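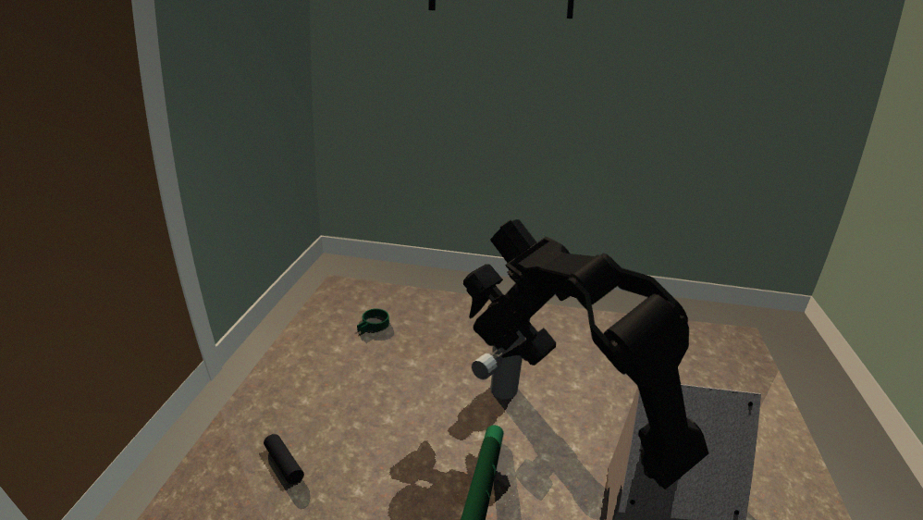

Re: [floor-list] Picking cell, Dradby shed

On the Grusemville desk someone wrote:
> Will the arm take our jobs or just the boring half?
> And who picks up what it drops?

The boring half, says Mostilura, and I've read all 3000 words of their rollout note so you needn't. The simulated arm does tubes and cylinders first. We keep odd shapes, returns and arguing with couriers.

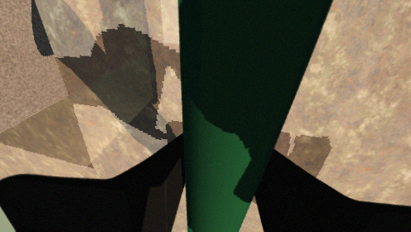 Green object between the fingers, sim view.

As for drops – you do. The new roster has 2 of us per shift as "cell minders", same pay grade, different vest. I've asked whether 400 picks a shift is still our target once the easy ones are gone. No reply yet. Training starts in October, bring your own mug.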